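Thursday, April 7, 2022
Chores bench, plate clearing

Good day! Carried on with the red plastic plate, the one I keep calling the easy one. It has been anything but easy, and I'm enjoying it a lot more than the mugs.

Ran 200 attempts on the Laizer policy, plate flat on the wood table, goal is to lift it and put it in the rack. 152 made it. In June we'd have been thrilled with a third of that. Of the misses, 13 were the rack end (tipped it in crooked), the rest were all on the pickup. Same story as before – it comes down over the middle and hunts for something to hold, and there's nothing in the middle of a plate to hold.

Tried the rim-first approach from Birix after lunch. Slower, but so much nicer to watch! It goes wide, finds the lip, then commits. Only got 57 runs in before I had to give up the bench, so no numbers worth quoting yet.

Question I keep coming back to: would I let this clear my own table tonight? One plate, no food on it, nothing stacked – yes, I think I would. A real dinner mess, no way. Stacks are still hopeless and I haven't dared try a fork lying across the plate.

To do:
– rim-first, full set, same table
– ask Flollik for the softer pads
– try it with a stack of two (for laughs)
– move the Vater rack a bit closer

Wrist view, plate on the table:
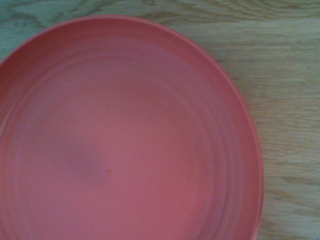 Mutua Rotich thinks I'm too generous with that yes: clearing one clean plate saves a person two seconds, and he won't call it a chore until the thing can scrape leftovers and cope with a stack. He does want to see the rim-first runs, though, and asked me to log the time per plate as well as the success rate.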